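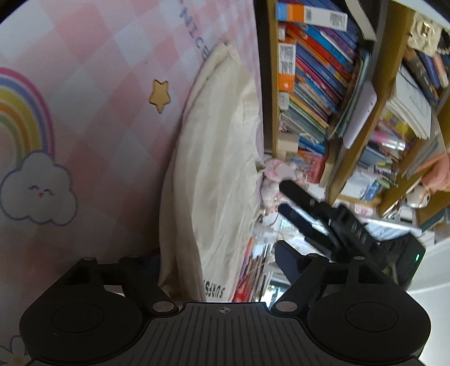 Attachment 1: cream cloth on the checked cover, both grippers in view

Ticket 873 – Folding task, cloth is lost before second fold
Opened by: Anitha Warrier
Assigned to: Venkatesh Subramaniam
Product: Dukholm folding policy
Status: Open
Opened: Sunday, February 2, 2020

Dear support,

We try to find out if the Dukholm policy can do small laundry at home without a person correcting it. Our goal is modest, we want one cream cloth folded two times and left on the table. The first fold is usually acceptable. Before the second fold the arm closes on one layer only, lifts it, and the first fold opens again.

I have checked the following things before writing:
Finger force is at the default value. I also tried one step higher, no difference.
Calibration was repeated in the morning and it passed.
The same cloth on a plain gray table gives much less trouble. On the pink and white checks the cloth edge in the log jumps from one place to another.

The demonstrations were recorded with the hand-held grippers, 462 in total. Please tell me if the printed letters on the cloth can be a problem. In attachment 1 they are upside down, near the gripper, and I can read them as SURFS, but I am not sure the software treats them as part of the cloth.

Anitha Warrier, Brelley

Reply from Venkatesh Subramaniam

Thank you for the clear report. The letters should not matter. I suspect the layer estimate, which is weak when cloth and background are both light. Please send one moment from a demonstration where the fabric is held between the fingertips.

Reply from Anitha Warrier
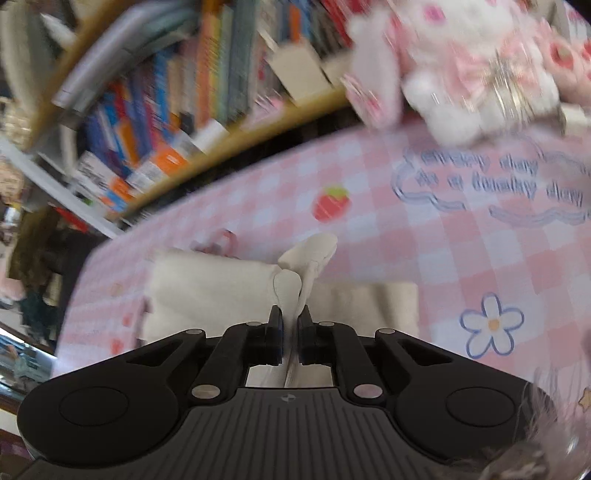
2 min read

Attachment 2 is from a demonstration. The fabric is bunched up between the two fingertips and there is cloth lying on both sides. For a person it is easy to see that the piece is folded. I compared with the log of the robot, and there the layer count is 1 for the whole grasp. So I think your suspicion is correct.

One more observation – the picture has motion blur, the book spines at the back are streaked. Should I remove such demonstrations or keep them?

Reply from Venkatesh Subramaniam

Keep them for now. Please set layer_check to 2 and run the task again on the checked cover. If the arm stops and waits before the grasp, send me this log also. I have asked Anil Bhat to look at the edge detection for patterned table covers.

To your first question, I would not leave it alone with laundry yet. With one known cloth on a plain table, yes, maybe.

Status changed: Waiting for customer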